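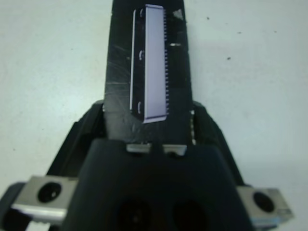
A chip with a row of fine metal pins against the gripper finger, seen from the wrist camera.

How to run the chip-handling demo on an open day

Drelwood opens its Grondville workshop to visitors in April. These notes cover the two-arm demo at the Madico bench. Allow 300 seconds per group, talk included.

1. Clear the table
Wipe the white top and check it for grit. Old scratches and cracks in the surface do no harm, but a loose crumb under a part will tilt it. Keep bags and coats off the bench.

2. Check the wrist view
Start the Tosh control program and bring up the wrist cameras one at a time. Both fingers should be in view, side by side, with the table beyond them. If the far edge of the table slopes a little, leave it – the calibration allows for this. Visitors stand behind the chairs, clear of both arms.
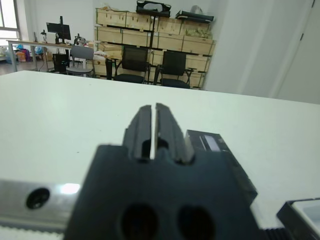
3. Set out the parts
Place the box, the shallow tray and the slim black part between the arms, with space around each. The tray starts empty. Do not line the parts up with the table edge, as the demo is meant to show the arms coping with odd angles. Set the speed limit to 300 and the log length to 3000 lines.

4. Approach slowly
Bring the right arm in from the side and stop with the fingertip at the end of the slim part. Hold the left arm upright, well back from the tray. Pause here and take questions – most people ask about the cables.

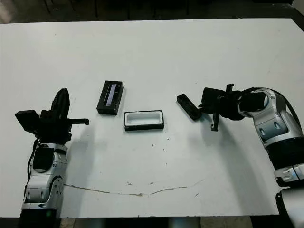 5. Finish and reset
Open the grippers, lift both arms and send them home. Save the log under run code 678 and put the parts back by hand once the drives are off.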